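Unit 4: Rules for Collecting Handling Data in Occupied Homes
Course handout, Drakano programme in applied robotics
Revised Feb 20, 2022

4.1 Scope

The rules in this unit apply to demonstrations recorded with a hand-held gripper in a home where people live. They do not cover powered arms, which are dealt with in Unit 6, or recordings made in the teaching flat, where the house rules on the door apply. Tasks in scope are limited to soft goods: bedding, towels, clothing, curtains that have been taken down. Crockery and anything with a blade are excluded until the operator has passed the June practical.

Terms are used as follows. An operator is the person holding the tool. An episode is one continuous recording of one task. A resident is anyone who sleeps at the address, whether or not they signed the consent form.

4.2 Before recording

Consent is taken in writing from every adult resident. A form signed by one adult does not bind another. The form must name the rooms to be used, and a room that is not on the form is not entered with the tool running, even to pass through it.

The operator walks the route once with the camera off. Post, photographs of people, medicines and screens are covered or moved by the resident. Operators do not move them. Clothes, books and plants may stay where they are. Rooms should not be tidied for the recording beyond this, as a bedroom cleared to bare surfaces gives data of little use to anyone training on household tasks.

Check the tool on a flat surface:
Finger pads seated and free of grit.
Linkage opens and closes through its full travel without sticking.
Pivots show no play when the pads are pressed sideways.
Lens wiped with a dry cloth.
Free card space of at least 200 episodes.

A tool that fails any check is labelled and returned. It is not repaired on site.

4.3 During recording

Hold the gripper so that its jaws stay in view throughout the episode. With large cloths this is harder than it sounds, as a raised fold can hide the jaws and most of the room at once. Approach from the side of the fold where possible and keep the wrist low.
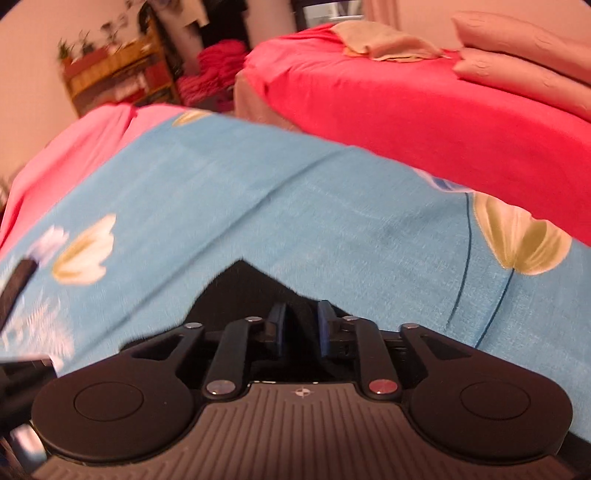 Speed matters more with fabric than with rigid objects. A quick sweep blurs the print on a patterned cloth, and the print is often the only feature by which the cloth can be tracked from one moment to the next. The working limit on this course is 700 mm per second at the jaws. The Benavides log viewer marks any stretch above that figure in orange.

Do not use the free hand to help the cloth along. If the grip is lost, open the jaws fully, wait 2 seconds and grasp again. Recovered grasps are kept and tagged R. Episodes in which the free hand touches the cloth are tagged H and set aside.

Recording stops at once if a resident who has not signed comes into the room, if a child or pet comes within reach of the tool, or if any resident asks. No reason need be given and none should be sought.

4.4 After recording

Episodes are reviewed the same day, by someone other than the operator. The reviewer looks for faces, readable addresses and rooms outside the consent form, including rooms seen through an open door. The last of these is missed more often than the first two. In the Mirkaretti set, 595 episodes had to be reviewed a second time after a hallway was found in view.

An episode that fails review is deleted from the card and from the Vomeo store. Cropping is not accepted as a substitute. The deletion is entered in the site log with the episode number and the reviewer's initials.

4.5 Reading and preparation

Read the consent form in Appendix B in full and bring a completed tool check sheet to the next session. Students who have not yet used the log viewer should work through its first exercise beforehand. Time will not be set aside for installation.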